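Folding demos: how many before you stop adding and start deleting?

mbarros_ademir
Joined: January
Posts: 50

We've been collecting garment folding episodes with hand-held grippers for the Gresgate project and we're at 1185 usable ones. Policy folds a t-shirt fine. Give it a sweater and it pats the thing like a nervous dog owner, then lets go.

My plan was to keep collecting until the problem gets bored and leaves. My boss would like a number. Does anyone have a number?

kerstin_b
How many of the 1185 are knits?

mbarros_ademir
Fewer than I'd like to type in public. Most of it is t-shirts and dish towels. They were in the first box.

kerstin_b
Then you have a t-shirt policy and a sweater problem. More of the same box won't help. Knits stretch before they lift, so the pinch has to go deeper and the pull has to start slower. If your people never did it that way on camera, there's nowhere for the model to get it from.

We redid this for Halim last spring. What we settled on: pinch a good fold of cloth well in from the hem, close all the way, wait a beat, then move. The beat matters. Everyone skips it by the third hour.
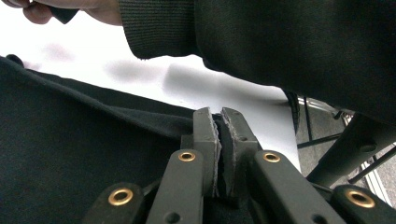

The other thing is pads. Foam frays, and frayed foam grabs knit differently from new foam. We swap ours every 30 sessions or so and write it in the log. I know people who never swap and claim it adds variety. I suppose rust adds variety too.

Oh, and dark cloth. If all your dark garments are also your thick ones, the model will happily learn that black means heavy.

sarbu.r
Going to disagree about the pause. We put a scripted pause in every episode and got a robot that stands there thinking about its life choices after each grasp. Cycle time went through the roof. Let people move the way they move and filter the bad ones afterward.

kerstin_b
How long was your pause?

sarbu.r
3 seconds.

kerstin_b
Radu. A beat.

sarbu.r
The instruction sheet said "pause." The operators asked for a number. I gave them a number. I still say filtering beats coaching. Coached demos all look like the same person.

naledi_m
They are the same person in our case, it's me. Can confirm the folding looks identical and slightly annoyed.

@Ademir I'd label the failed grasps before throwing anything out. We found a lot of our "bad" sweater episodes had a perfectly good regrasp in the second half, and those turned out to be the useful ones.

mbarros_ademir
We've been deleting those. All of them. Automatically.

naledi_m
Raw files still there?

mbarros_ademir
Checking with Mandla. Back in a bit.

Edit, 4:40 pm: they're on the old Skememura drive – unlabeled, naturally. So the number for my boss is "unknown, but we own it already."

kerstin_b
Get some sweaters in too.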